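집안일 로봇 길들이기 4편: 음료 한 병을 컵 두 개에 나눠 따르기

난이도: 사람 기준 다섯 살, 로봇 기준 대학원
읽기 전에: 3편(팔 두 개 캘리브레이션)을 끝냈다고 보고 진행합니다.

지난 편 댓글에 "그래서 설거지는 언제 하나요"라는 질문이 달렸습니다. 설거지는 아직 멀었고, 오늘은 손님에게 음료를 내는 데까지 가 보겠습니다. 정확히 말하면 병을 집어서 세우고 컵 위까지 가져가 기울이는 데까지입니다. 뚜껑은 뒤에서 따로 다룹니다. 마음의 준비도 그때 하시면 됩니다.

준비물

- 탁상용 로봇 팔 두 대와 두 손가락 그리퍼. 안쪽에 홈이 파인 손가락을 권합니다. 매끈한 손가락으로 페트병을 잡는 모습은 비누를 잡는 사람과 비슷합니다.
- 작업대를 내려다보는 고정 카메라와 손목 카메라
- 같은 모양, 다른 색의 플라스틱 컵 두 개
- 뚜껑 있는 작은 페트병 음료
- 행주. 많을수록 좋습니다.

소프트웨어는 원격 조작 기록에 Kouris, 학습에 Trudosia를 씁니다. 둘 다 Hunura 배포판에 들어 있고, 설치 순서를 바꾸면 Trudosia가 손목 카메라를 못 찾습니다. Kouris 먼저입니다. 저는 이걸 알아내는 데 수요일 하루를 썼습니다.

1단계. 작업대 배치

컵 두 개를 탁자 뒤쪽에 나란히 세웁니다. 간격은 욕심내지 말고 거의 닿을 정도로 붙이세요. 멀리 떼어 놓으면 첫 컵에서 둘째 컵으로 옮겨 가는 동안 병이 긴 여행을 하게 되고, 여행에는 사고가 따릅니다.

병은 오른팔 쪽에 눕혀 놓고, 뚜껑은 닫아 둡니다. 세워 놓고 시작하면 훨씬 쉽지만, 우리 집 병들은 그렇게 협조적으로 서 있지 않더군요.

탁자 앞쪽 가운데는 비웁니다. 리모컨, 휴대폰, 커피잔 모두 치우세요. 로봇은 그런 물건을 피해 가는 법을 배운 적이 없고, 여러분도 아직 가르친 적이 없습니다.

2단계. 시연 기록

Kouris에서 새 작업을 만들고 이름을 붙입니다. "test_final_진짜최종" 같은 이름은 한 달 뒤의 자신에게 실례입니다. 한 번의 시연은 이렇게 합니다.

1) 양쪽 그리퍼를 벌린 상태에서 기록을 시작합니다.
2) 오른쪽 그리퍼로 라벨이 감긴 몸통 부분을 잡습니다.
3) 병을 세우며 들어 올려 컵 테두리보다 높게 띄웁니다.
4) 분홍 컵 쪽으로 접근한 뒤 1초쯤 멈춥니다.
5) 기울이는 동작을 하고, 청록 컵에서 반복합니다.
6) 병을 탁자에 내려놓고 기록을 끝냅니다.
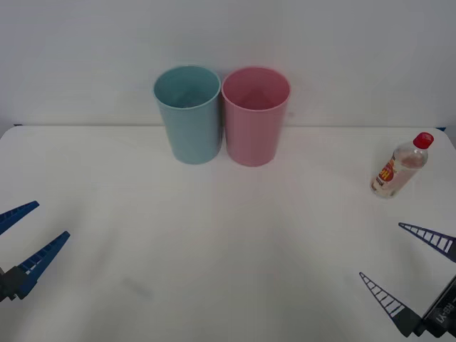 눕혀 둔 병과 벌린 그리퍼

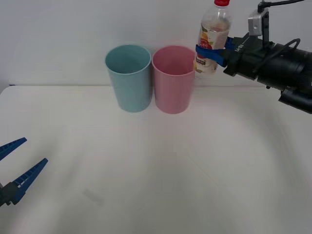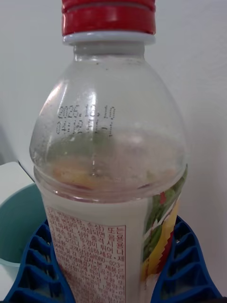

시연은 40회를 채우세요. 10회쯤에서 지루해지고 20회쯤에서 인생을 돌아보게 되는데, 그 구간의 데이터가 대체로 제일 지저분합니다. 성의 없는 시연도 로봇은 성실하게 따라 배웁니다. 망친 회차는 그 자리에서 지우는 편이 낫습니다.

매번 병의 위치와 각도를 조금씩 바꿉니다. 같은 자리에만 놓고 기록하면 로봇은 그 자리의 허공을 아주 자신 있게 잡게 됩니다.

3단계. 학습

Trudosia의 기본 설정을 그대로 두고 저장 간격만 1000스텝으로 바꿉니다. 학습률을 건드리고 싶은 마음은 이해하지만 참으세요. 밤에 돌려 놓고 주무시면 됩니다. 그래프는 지켜본다고 더 빨리 내려가지 않습니다.

4단계. 뚜껑이라는 벽

원래 계획은 왼팔이 뚜껑을 돌려 여는 것이었습니다. 해 보면 손목 회전 범위가 모자라 중간에 놓고 다시 잡아야 하고, 다시 잡는 순간 병이 따라 돕니다. 손가락 힘을 올리면 이번에는 병이 찌그러집니다.

당분간은 이렇게 타협합시다. 닫힌 병으로 궤적만 먼저 통과시키고, 그다음 사람이 뚜껑을 연 병에 물 200ml를 담아 실전을 치릅니다. 음료로 바로 가지 마세요. 설탕물은 관절 틈에 들어가면 나올 생각을 하지 않습니다. 실전 때는 케이블을 탁자 위로 띄워 고정하고, 비상 정지 버튼에 손을 올려 둡니다.

자주 겪는 문제

병을 잡았는데 들다가 미끄러집니다.
몸통 아래쪽을 잡고 있을 가능성이 큽니다. 무게중심보다 살짝 위를 잡은 시연을 더 넣으세요.

컵을 쓰러뜨립니다.
3번 동작의 높이가 모자랍니다. 시연할 때 사람 눈에는 과하다 싶을 만큼 들어 올리세요.

투명한 병을 못 찾습니다.
조명을 옆으로 옮겨 반사를 줄이고, 라벨이 카메라 쪽을 향한 시연의 비율을 늘려 보세요. 라벨을 떼는 건 분리배출 때나 하시고요.

컵 앞에서 멈춰 아무것도 안 합니다.
4번의 정지를 너무 길게 기록했습니다. 로봇이 여러분의 망설임까지 배운 겁니다.

그래서 쓸 만한가

Nadevstead 작업실에서 제가 세운 합격 기준은 3회 연속 성공, 행주 사용 없음입니다. 닫힌 병으로는 넘겼습니다. 물을 넣고는 두 번까지 가 봤고, 다음 한 번에서 탁자가 컵 두 개보다 많은 물을 받았습니다.

손님이 왔을 때 시킬 생각이라면 손님에게 먼저 시간이 넉넉한지 물어보세요. 제가 직접 따르면 금방 끝나는 일이고, 로봇을 준비시키는 동안 얼음이 녹습니다. 그래도 밤새 같은 동작을 시켜도 투덜대지 않는다는 점에서는 우리 집 누구보다 낫습니다.

다음 편에서는 다 쓴 컵을 포개서 한쪽으로 치우는 작업을 합니다. 컵은 같은 것으로 두 개 더 구해 두세요.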